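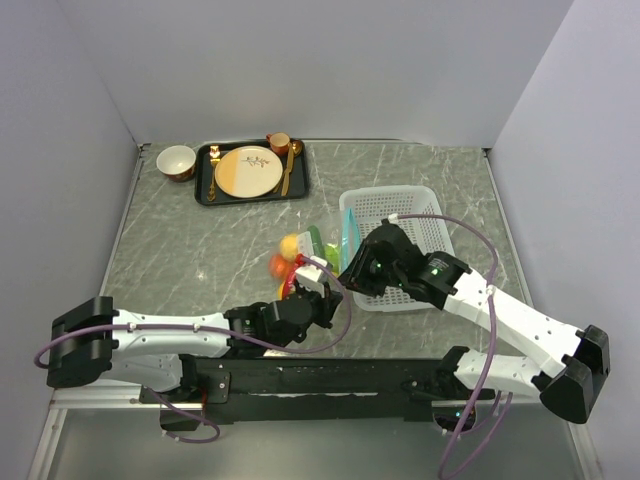 Tray with the two-tone plate, gold fork and knife to either side.

I went to the Bedcombe dance social in November, my first one since moving. Sobia Rind was on the decks for the last half of the night and she played three hours without a break that I noticed. I had only heard her on the Vadgate radio show before, where she keeps things slower.

The hall holds more people than the old place did and the floor is better. My knees noticed the difference the next morning. The sound was a bit heavy on bass near the stage, so I stayed by the side doors most of the time.

The step everybody was doing is called the Okex. It started in a video by a crew named Chaudhry, and the first clip had 3000 views when a friend sent it to me. You drop the left shoulder, slide back twice, then turn on the heel. The turn is the hard part. I kept coming out of it facing the wrong way and bumped into the same man two times. He was nice about it.

There was an argument online later over who made the step up. Some older dancers say the slide was going around years ago with a different arm. I remember something like it from when I was in school, but the turn is new to me. Sobia played the song twice, once early and once right before the lights came on, and the second time most of the room had it down.

Parking was bad. I ended up four streets over and walked back at 1 a.m. with my shoes in my hand. Next time I'm taking the bus there and getting a ride home.

I've been practicing the turn in the kitchen in socks. It goes better on the left foot.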